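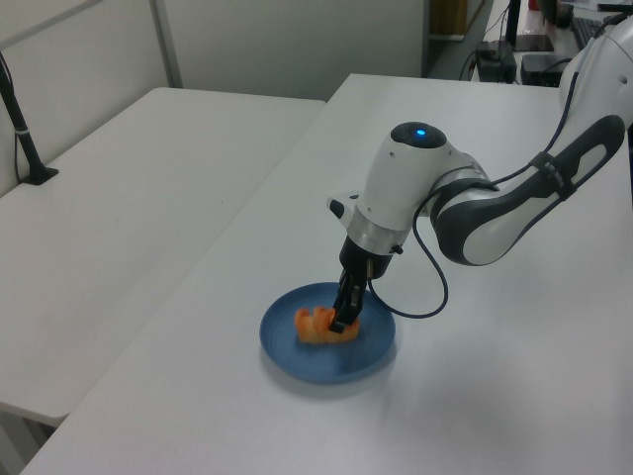
*Two black fingers down at the plate, blue light showing on the wrist.*

# Tejada Table Hand, by Dasex

We'll start with the thing everyone asks us at the counter, usually before they've put their bag down: can it do the dishes yet? No, not yet, and we'd sooner you heard that from us than found it out at home with a sink full of mugs. What the Tejada can do is a smaller family of jobs, picking up one item of food from an open plate and setting it on another, and it has become steady enough at those that we're happy to put it in the catalogue.

The Table Hand is a software and setup package for people who already have a compatible arm and a two-finger gripper. Small cafés, teaching kitchens and home-care training rooms have been our main customers so far, along with a few very patient households (hello to everyone in Brulluvdale, and thank you for all the muffins!).

## How it's going with food

Food is a funny thing to hold. A mug is the same mug tomorrow, but a bun has its own ideas, and a soft one will keep the dent if you squeeze it like a spanner. Sinéad Foley, who looks after our Skarnangate workshop, ran 208 pick-ups through July using baked goods from the shop downstairs. The Tejada lifted and placed 91 of the first hundred cleanly. The second batch was flakier pastry and a fair bit messier, and we've slowed the closing speed on the strength of it.
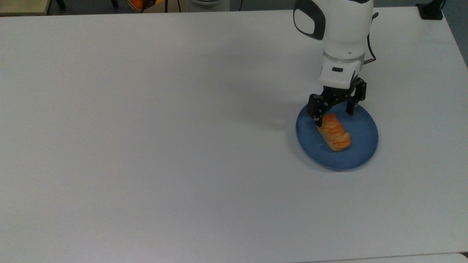

*Gripper open around a pastry with a twisted top.*

Shallow plates with a low rim suit it best, as there's room for the fingers to come down on both sides. Deep bowls are still a nuisance, and so is anything stacked. A plain, light-coloured table helps the vision side along, though you don't need to go out and buy one. If your bench is dark timber or has a busy pattern, allow an extra afternoon for setup and have a cup of tea handy.

## What it won't do yet

- Rinse, stack or dry dishes
- Cut, spread or butter anything
- Pick one biscuit out of a full tin
- Work beside small children or pets without an adult at the stop button

Declan Rafferty on our support desk would like me to add "find the lid that goes with the container", which he gets asked for more than you'd think.

## What you get

- Tejada software licence for one arm
- 39 ready-made grip settings, from dinner roll to whole mandarin
- Printed setup guide, with large type and proper diagrams
- 18 months of phone and email help

The arm, gripper, table and plates are not included. You'll also need food-safe fingertip covers if anyone is going to eat what it handles, and we can recommend a size once we know your gripper.

## Ordering

Tell us your arm model, your gripper and the job you've got in mind, and Úna Ó Conaill will write back with a quote. If we don't think the Tejada is ready for your kitchen she'll say so, and she's glad to put you on the list for the next release. Visits to Skarnangate are by appointment.

Page updated 25 August 2025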